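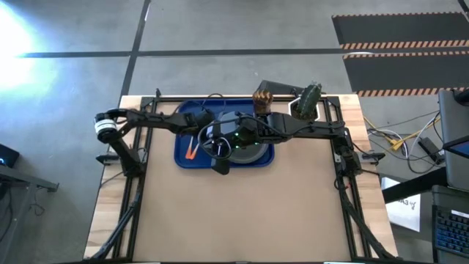

Asked at the April showcase why the club bothers with two arms when one arm and a decent fixture would do the same job, Gravwood's mentor bench replied that a fixture only holds what it was cut to hold. The question came up again in the feedback forms, so I will start there.

Speaker notes, Watstead student robotics evening, 25 May 2022. Talk length 23 minutes, questions after.

Opening (2 min)
Say what the project is. Plorkik is a two-arm tabletop project run by the senior club. The task is tray clearing and tray setting: utensils, plate, cup, in either direction. Teleoperated first, then replayed, then learned. Do not get drawn into the learning part yet.

Layout (4 min)
Arms face each other across the bench and share the space over the tray. Each arm can reach well past the tray's centre line, so the overlap zone is where the collisions are. Bases are clamped to the bench. Clamp torque gets checked before each session - a base that shifts by a few millimetres will spoil every recording made after it, and the logs will look fine.

Cables run down from the bases and away from the work area. Mention the April session where a loop caught on a wrist joint and we lost the afternoon.

Objects (3 min)
The objects were picked for their differences in grip. A plate has to be taken by the rim. A cup with a faceted surface gives uneven contact, and reflections off a gold finish upset the depth estimate.

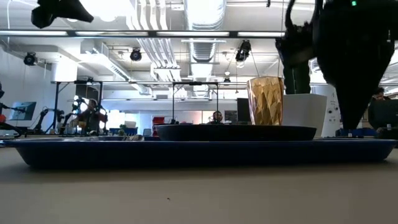
Clutter stays on the bench on purpose. Early recordings used a bare surface and the policy fell over as soon as anything else was in view. We now leave a few items near the tray and move them between batches.

Data (5 min)
Put the table up. 300 demonstrations in total, 52 rejected on review. Reasons for rejection, in order: operator hesitation, dropped object, arm-to-arm contact. Explain that hesitation is the hard one to judge. Two reviewers went through the same batch and disagreed on 5 clips, so the rule was rewritten: any pause with both grippers stationary over the tray is out.

If asked about file formats, refer to the Pagano handout. Page 2 has the field names. The units for gripper opening are wrong in the first printing.

Handover problem (5 min)
Utensils are passed from one gripper to the other before placing. Slow the replay down at this point. The receiving gripper must close before the giving one opens, and both are pulling slightly on the same part while that happens. Students tuned the overlap by hand. Too short and the utensil drops, too long and the wrists load up and fault.

Next steps (4 min)
Second tray size. Softer finger pads. A proper stop button for each operator - at present there is one between two, on the left side, and the right-hand operator has to call for it.

Leave the contact slide up during questions. Spare finger pads are in the grey case if anyone wants to handle one.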